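Brenness Nesting Mixing Bowls, Set of Five

Reviewed by Ye-seo Byun

The Brenness set replaced a group of mismatched glass bowls I had used for years. Glass is fine until you have to lift the big one out from under everything else. I bought these in December and have cooked with them most days.

There are five bowls, and they nest without jamming. The smallest is good for a beaten egg or a spoonful of spices. The largest holds enough dough for two loaves, with room to fold it over. The steel is thin but has not dented, and the whole set weighs 831 grams on my scale – less than my old large glass bowl by itself.

The rims are rolled outward and give you something to hold when you pour. Pouring is still the weak point. There is no spout, and thin batter runs down the outside unless you tip the bowl quickly.
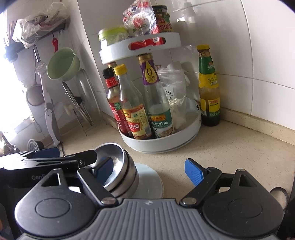

Cleaning is easy. Bread dough comes off after a short soak, and turmeric leaves no stain. I put them through the dishwasher on the normal cycle. Water spots show up if they air dry, so I wipe them with a towel.

The bottoms are smooth, and the smaller bowls slide when you whisk hard. A damp cloth underneath fixes it. The Plevovik set has a rubber base that grips better, but it costs more and the bowls do not stack as low. My neighbor Kiyoshi Tanabe has had his Plevovik bowls for three years, and the rubber on two of them has started to peel.

No lids are included. Brenness sells them separately for 12 dollars, and I think they should come with the set. I cover mine with a plate.

I would buy them again for baking and general prep. If you mostly make pancake batter, get something with a spout.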